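two arm cell, bag handles keep slipping
in: Shared Shop Builds

rimik_2000
Packing carryout bags with our 2 arm setup. Cups are ok. The thin rope handles are killing me, fingers close next to them or grab bag too. Wrist cams and the fixed one:

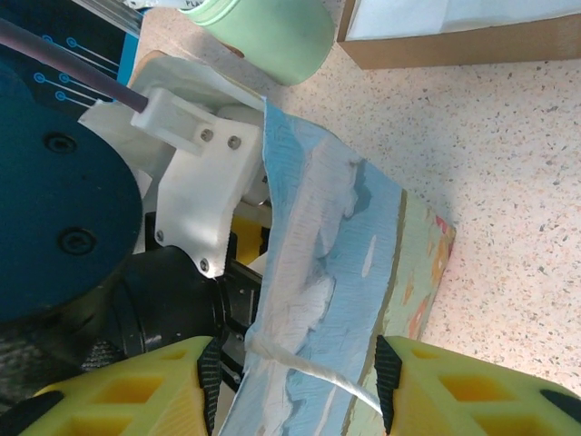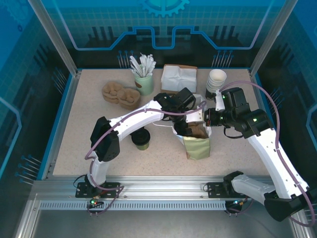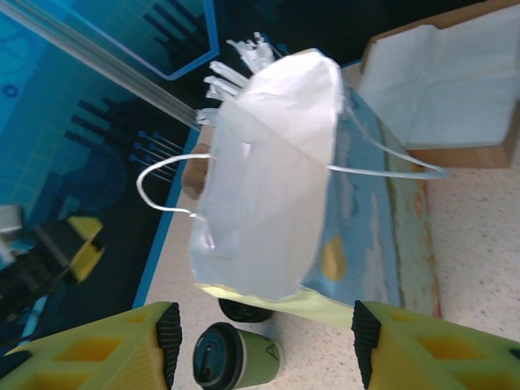
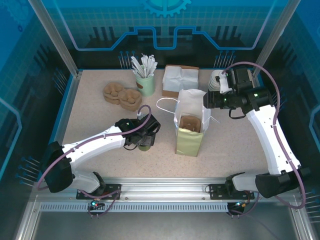

Anyone got past this? Tried 4 pad shapes already, Thilini printed them all.

gravitz
softer pads. ridges too coarse for string

pundton
Disagree, pads are fine. Slow the close down and come in from the side

gravitz
slow wont help if teh string sits in a groove

rimik_2000
ok side approach tonite, pads after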